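2019年8月5日

作業台の天板を大理石柄にしてから、しばらく経った。使い心地について何度か聞かれたので、まとめて書いておく。

以前の台は白い無地だった。明るいのはいいが、白い紙や透明な小物を置くと見失う。鉛筆の跡も目立つ。1月に板の角が欠けたのをきっかけに、濃い色で探し始めた。候補はCuridoの黒無地と、Saterの濃茶の大理石柄の二つ。黒無地はほこりが目立つと聞いていたので、Saterにした。

柄は濃い茶色の地に赤みのある茶が混ざり、その上を白と薄いベージュの筋が走っている。カタログの小さな見本ではもっとおとなしく見えた。届いて広げてみると、白い筋がかなりはっきりしていて、最初の数日は落ち着かなかった。今は慣れた。 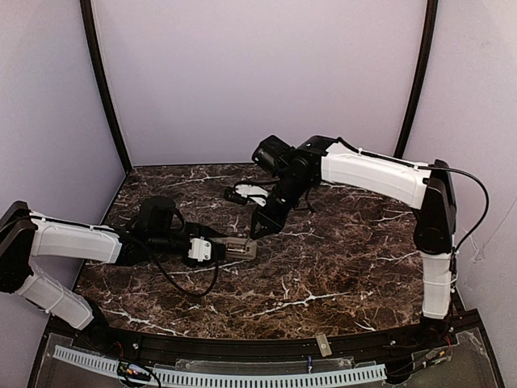 *手前と右側は物を置かずに空けてある。奥と左右は薄いラベンダーグレーの壁。*

壁の色は天板より先に決まっていた。青みのある薄いグレーなので、茶色と合うか少し心配だったが、並べてみると気にならない。壁が無地で、台のほうに柄がある。両方に柄があったら疲れたと思う。

角の柱は黒にした。最初は壁と同じ色で揃えるつもりだったが、Itasicoの在庫に薄い色がなく、待つのも面倒で黒を頼んだ。届いた箱には説明書が入っておらず、組み立て順は自分で考えた。壁板を先に立ててから柱を付けようとして一度やり直している。柱が先のほうが楽だ。

表面はつやがある。これは好みが分かれるところで、照明の位置によっては白く光る点が出る。私は手元の細かいものを見る時間が長いので、光る場所には紙を敷いて使っている。つや消しの板も店にあったが、指の脂が残りやすく、触った感じも好きではなかった。 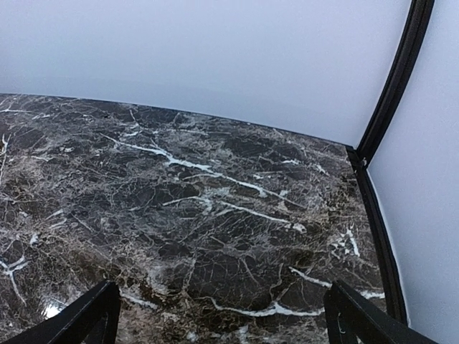
## 縁と掃除

縁には黒い細いトリムを回した。Melnychukの製品で、長さは2メートル。これを付けてから、台の端がどこなのか一目でわかるようになった。濃い色の天板は端が見えにくいかと思っていたが、壁が明るいので困っていない。

掃除は簡単で、固く絞った布で拭き、そのあと乾いた布で仕上げる。つやのある面は水の跡が残るので、乾拭きは省かないほうがいい。洗剤はほとんど使わない。どうしても取れない汚れのときだけ、薄めた中性洗剤を使う。

困るのは小さなねじや切りくずだ。細い筋が全面に入っているので、白っぽい糸くずや透明な部品は筋に紛れる。無地の台のときとは違う意味で物を見失う。対策として、細かいものは必ず浅い皿に入れてから台に置くようにした。それでも先週、ばねを一つなくした。

ケーブルも同じで、黒いものは茶色の暗い部分に沈み、透明なものは光が当たったところだけ見える。手前に垂らすときは引っかけないように気をつけている。
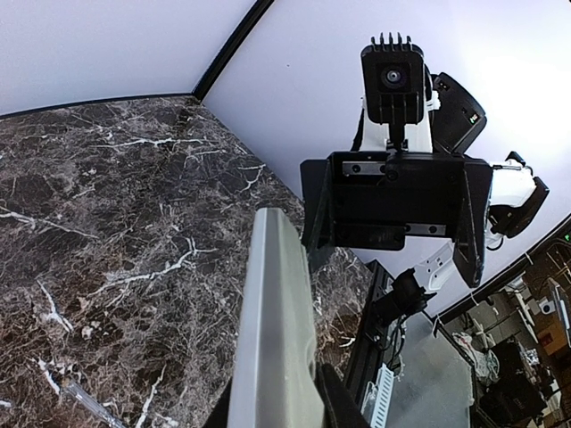 写真:筆者

費用も書いておく。トリムが1,643円、固定用の両面テープが534円、掃除用の布が200円。天板と壁は別の買い物と一緒に払ったので、正確な金額が出せない。領収書が見つかったら追記する。

両面テープは安いものでよかった。ただ、夏は少しずれる。昼過ぎに部屋が暑くなると、右奥のトリムがわずかに浮いてくることがあり、押さえれば戻る。涼しくなっても直らないようなら貼り直すつもりでいる。

壁の明るさについては、もう少し考えたい。昼間に照明を全部つけると、壁が白くなりすぎてまぶしい。天板は暗いままなので、台から顔を上げたときの差が大きい。いまは照明を一つ減らして様子を見ている。手元が暗いと感じたら、小さいランプを足すかもしれない。

次は台の下の棚を片づける。古い白い天板がまだ立てかけてあり、捨てるか切って棚板にするか決めていない。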